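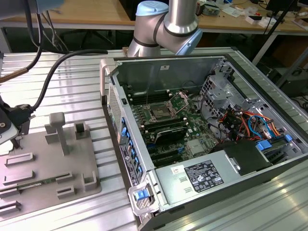 An open desktop tower on its side, with the motherboard exposed.

Old computers find a second life in Uldale

The Grurkwood Library Network has extended its household e-waste program to the Uldale and Prothero branches. Residents may leave up to 3 items per visit at no charge. Over 500 computers were received last year, of which 43 were returned to use in community centres. Remaining equipment is dismantled and its metals recovered. Owners are asked to erase personal data before drop-off. Collection hours will be reviewed in March.

Comments (2)
mapleridge: Are printers accepted? The Prothero desk wasn't sure.
tess_k: Dropped off two old towers, no lineup.

Subscribe to our newsletter for local features.
© Brurkunon Magazine | Contact | Back to top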